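Ratard Black Plastic Restorer, 300 ml
Reviewed September 28, 2023

Ratard sells this as a wipe-on treatment for unpainted black plastic: tool cases, trim, garden equipment. It is a thin, milky liquid with little odor. The label calls for a clean surface, one light coat and 30 minutes of drying time before handling.

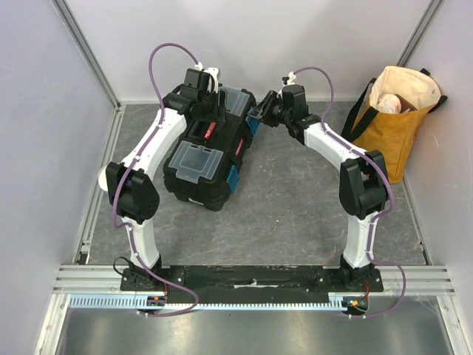

Black toolbox on a gray marbled floor.

Coverage is good. A folded cotton cloth spreads the liquid evenly, and a capful treats the outside of a mid-size case. Foam pads soak up too much and leave streaks at the corners.

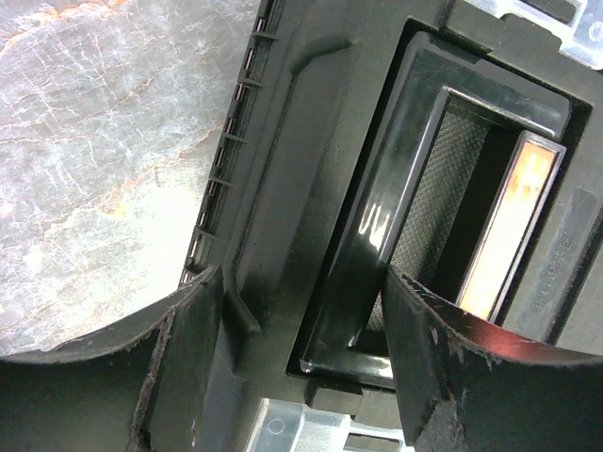 Drying time depends on the amount applied. Thin coats were dry to the touch within the stated time. Heavy coats stayed tacky and picked up lint.

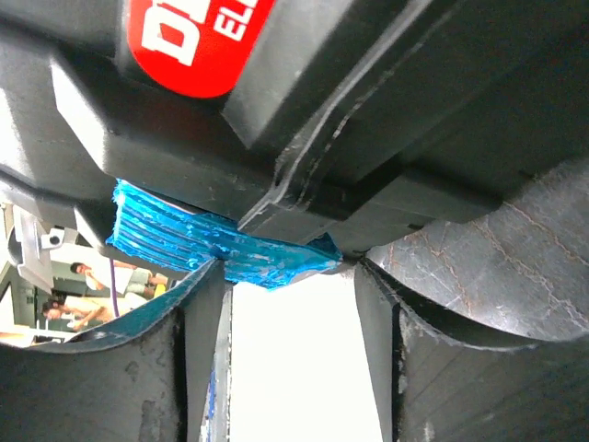
The restorer darkens faded plastic but does not fill damage. Faint, light scratches and pale specks along molded ridges, like those on this matte black housing, call for a second coat and can still show at a low angle. Mask any label first, especially a red one with white lettering, where residue is easy to spot. Lolov Trim Gel hides scratches better and leaves more shine.

Keep the liquid off clear parts. It dries to a haze on smooth lids.
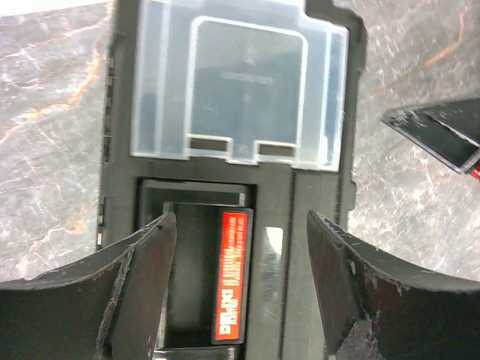

Tool case with a translucent lid compartment.

Recommended for faded plastic with light wear. For deep gouges, buy something else.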